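Keneck 550 Utility Side-by-Side
Two-seat work vehicle with tilting cargo bed

The Keneck 550 is a compact utility vehicle for farms, orchards and large properties. It fits between the lawn-and-garden carts and the full-size diesel models, and it is narrow enough for most orchard rows and standard livestock gates. Two adults sit side by side on a bench seat with three-point belts.

Engine and drivetrain
Power comes from a 550cc single-cylinder, liquid-cooled, four-stroke engine with electronic fuel injection. The engine is mounted behind the seat, low between the frame rails, and drives a belt-type continuously variable transmission with high, low, neutral and reverse. Two-wheel or four-wheel drive is selected by a rotary switch on the dash. The rear differential locks with a lever to the right of the seat. Stop the vehicle before engaging or releasing the lock.

The drive belt is reached through a side cover held by eight bolts. Inspect it at every second oil change and replace it if there is glazing, cracking or missing cord. Belts marked for the earlier Keneck models are a different width and will not fit.

Suspension and brakes
Double A-arms are used at all four corners, with 7 inches of travel front and rear. Rear springs have five preload positions. Use position one or two for an empty bed and four or five when hauling near the limit. Hydraulic discs are fitted at each wheel, and the parking brake acts on the rear driveshaft.

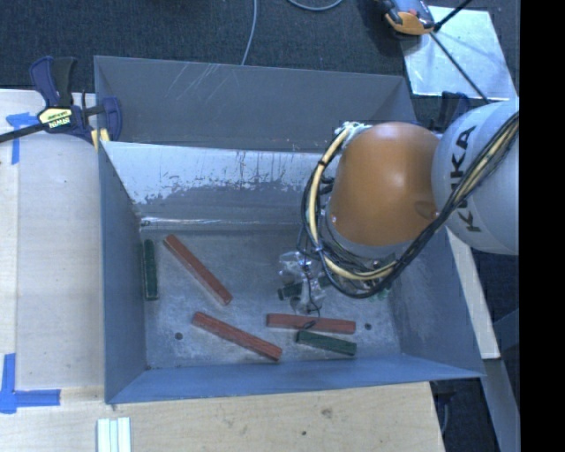 Cargo bed
The bed is steel, powder coated inside and out, and tilts on two greased pivots. A gas strut assists dumping. The tailgate drops flat or lifts out when the two retaining pins are pulled. Four tie-down points are welded to the corners. Loads should be placed forward and kept low, and total weight must stay within the figure on the decal inside the tailgate. The bed liner is a separate part and adds some 8 pounds.

Bed touch-up paint is sold in small cans through the parts counter. Clean bare spots to bright metal and prime before coating.

Electrical
The charging system supports the factory lights plus one winch or one sprayer pump. Running both at idle will draw down the battery. An accessory fuse block is located under the hood with two open positions.

Accessories
Clidura half windshield, clear
Clidura full cab enclosure with zippered doors
Stelmakh front winch with wire rope
Stelmakh rear receiver hitch
Bed extender
Brush guard

Accessories may be installed at the factory if ordered with the vehicle. The full cab enclosure requires the full-length roof.

Ordering and service
Units ship assembled from Flaltstead, less battery acid and mirrors. Overall height with the roof installed is 87 inches, so check trailer and shed clearance before delivery. First service is due at 20 hours and covers oil, filter, belt check and wheel nut torque. Orders placed after October are scheduled for spring delivery.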